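Work Mat

Posted May 6, 2022, by the Skokivville Household Reference editors

We use cookies to remember your reading preferences. Accept | Manage settings

A work mat is a flat sheet laid over part of a table to mark out a place for a job and to spare the surface beneath it. It is one of the humblest things in any workroom, and one of the easiest to grow fond of, since a good one tends to stay put for years and gather the small scars of everything done on it.

Materials and color

Mats are made from rubber, felt, cork, silicone or woven cloth, and most are rectangular. Blue and green are old favorites, as small parts show up well against them, particularly on a white tabletop, where a pale screw or a scrap of thread can so easily wander out of sight. The Darside pattern, long sold in the market town of Orkow, came in 14 colors, though the blue outsold all the others together (and still does, if you ask at the shop!).

Placement

The usual advice is to set the mat squarely in front of whoever or whatever is doing the work, with bare table left on every side for tools waiting their turn. A plain wall behind is a kindness to the eyes. Some people tape the corners down, while others trust to a rubber backing and a light touch.
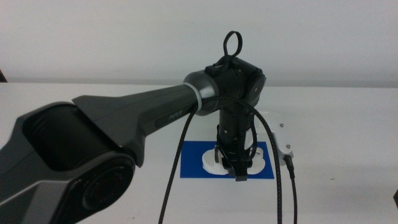
Care

Rubber mats want only a damp cloth and a little dish soap. Felt should be brushed, and cork wiped and left flat to dry.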